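# Household Work and the Limits of Automation: A Conversation with the Druranberg Program

The Druranberg program on domestic and retail automation has worked for 3 years on a narrow question: which ordinary chores can be handed to a machine today, and at what cost in supervision. Its program lead met with the editors of the Birkenard bulletin in March to review the findings to date. The interview has been condensed and set down in the order in which the subjects arose.

The lead began with cloth. Garments and linens account for most of the program's recorded attempts, and they remain the category in which results improve most slowly. "A box has the same shape on every attempt," the lead said. "A shirt that has been dropped on a table has a shape that will never occur again. The machine must decide where the edge is before it can do anything useful, and with dark fabric the edge is very hard to find."

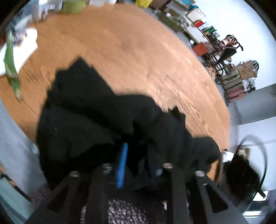
Can a machine fold the laundry in an ordinary home at present?

It can fold a limited set of items, slowly, when they are handed to it one at a time on a clear surface. Towels and pillowcases are within reach. Mixed baskets, inside-out sleeves and fitted sheets are outside it, and the program does not expect that to change in the current funding period.

The lead was careful to distinguish between a demonstration and a service. In a demonstration, the operator selects the item and may begin again if the first grasp fails. In a service, the resident expects to leave the room. The program's working log now holds 3,112 attempts at cloth handling, and each entry records whether a person had to step in. "That column is the one we read first," the lead said. "Speed can wait. A slow machine that finishes is of some use to a household. A fast one that stops with a sleeve in the air has added a chore."

Asked whether shop-floor work was closer to practical use, the lead pointed to the program's trial at Ilbridge, where the duties under study are shelf facing, the flattening of cartons and the return of misplaced goods. Carton flattening was dropped after 2 months. Shelf facing continues and has gone better than expected, chiefly on shelves where the packages are stiff and of similar height. Bags are a different matter. They slump when touched, and a bag that has been pushed back into line often leans forward again before the next one is placed.

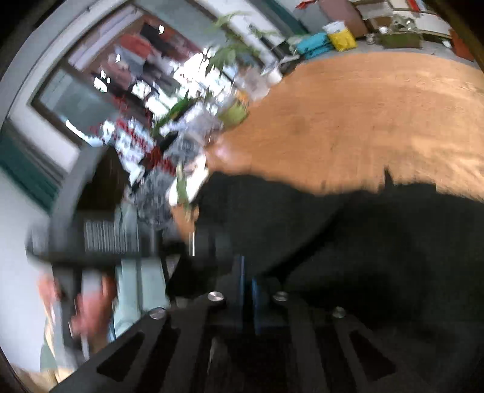

The store's staff were consulted before the trial and again at its midpoint. According to the lead, their main request was that the machine announce when it had given up on a task, so that an employee could finish it. The first version did not do this. It moved to the next shelf and left the item where it was, and employees learned to follow it down the aisle. The revised version, which runs on the Ticona scheduling software, posts a short notice to the stockroom screen.

The conversation turned to kitchens. The lead described clearing a table as "several jobs that people have agreed to call one job." Plates must be told apart from papers, food that will be kept from food that will not, and an object left out on purpose from one that was forgotten. Sensors can settle the first of these in most cases. The last depends on knowing the household, and the program has not attempted it.

On cost, the lead declined to offer a forecast. Present equipment requires a trained operator within call, and the wages of that operator exceed the value of the work performed. The program will consider a chore ready for an unattended home trial when the machine has completed it 100 times in succession without assistance. Wiping a flat counter has met that standard. Loading towels into a front-opening washer has come near it. No folding task has done so.

The lead was asked, finally, what a household considering such a machine should do now. "Keep the vacuum, if you have one, and wait on the rest," was the reply. "If a vendor offers to show you folding, bring your own laundry."

The next phase of the Ilbridge trial will add the evening restocking period, when the aisles are narrower because of the carts.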